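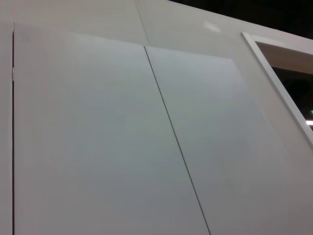 Page last changed: August, 16:40

Back on the country report sorting tool today. Dwynwen Pritchard sent over the second batch overnight, so I now have 368 reports in the Rekcombe folder, nearly all of them the kind that caseworkers pull up when they're checking what someone has said about the place they left. Lovely stuff to read, horrible stuff to sort!

Main headache is still place names. One town turned up under 7 spellings, and Gaso (our matching script, for anyone new) treated two of them as separate districts. I've added them to the alias list by hand. Sem Van Dijk reckons we should match on the district first and the town second, and I think he's right, but it means redoing the index. Left it running over lunch and it got through around 4,000 paragraphs before it fell over on a footnote with no date in it. Footnotes again – I should have guessed.

Fixed that by letting the date be blank and flagging the paragraph for a human to look at. Ran it again on a sample of 200 paragraphs and it finished. Haven't checked the flags properly yet, only skimmed the first page or so, and a couple looked wrong to me (a report quoting an older report, and we'd picked up the older date). That one matters a lot, as an old security note passed off as a new one could hurt somebody's claim.

Dwynwen, could you ask the Pumphrey people whether they want the quoted sources kept separate? Their last note can be read either way.

Still to do: rebuild the index by district, go through the flags, and move the alias list off my own machine and into Flotano so Sem can edit it too. Old copy of the index is in the folder marked spare – please don't delete it until the new one has run all the way through.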